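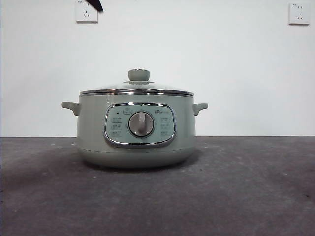 Soup nights are back at Dullanbridge, starting in November, and we need pots. Electric ones, with lids, that still work. We have 17 promised so far, which covers the long table but not the hatch.

If yours has been sitting in a cupboard since the move, dig it out. Any size is fine. Any color too, the sage green ones everybody seems to own are fine, just put your name on the base becuase last year three went home with the wrong people and one never came back at all.

Before you drop it off:

Wash the lid and dry around the metal rim, food hides in there. Check the knob on top isn't loose. Wipe the dial and the front panel with a damp cloth, not a soaking one. Tape the lid on for the car. If the cord comes off, tie it to a handle. Please don't bring it full. We mean it, the Goltby hall floor only just got cleaned.

Drop off at the side door, Atow Street end, after 4 pm. Shelf on the left. Big pots low down.

Recipes: barley and the red lentil are sorted. Still want a chicken one and something without onions. Keep it to stuff that can sit on a low setting for a couple of hours and not turn to glue. No pasta in the pot, cook it seperately and bring it in a tub.

Money: last season's bowls brought in $2,858, and $422 of that went on bread. Bread! Looking for a cheaper bakery, tips welcome.

Also short on ladles. And extension cords, the heavy kind. Leave them on the same shelf with a label.

Last updated: 26 August 2025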